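Come do chores next to our robots (paid!)

Hi, I'm Ximena, and I run the home chores study at Obura. We want to know whether machines can handle the boring stuff yet: hanging up socks, folding shirts, putting shoes away. My own guess is "sort of, on a good day," but I'd love to have people who do this at home every night come in and tell me what good looks like.

You'd spend a morning with us doing small laundry and tidying jobs your own way, then watch the arms try the same ones and grade them. Be as picky as you like! My colleague Stelios folds T-shirts in a way I find upsetting, so we clearly need outside opinions.
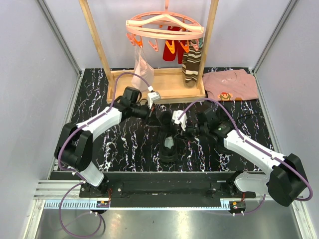

Shoe duty, with the socks-and-smalls hanger at the back.

No tech background needed. You should be over 18, okay with standing for a while, and used to doing laundry for at least one other person (kids count double in my book). We're looking for 20 people and we pay $100 for the session, plus lunch.

Sessions start in January. To sign up, write to Kristine Galang at the Obura front desk and tell her which chore you'd hand over first. Mine's socks.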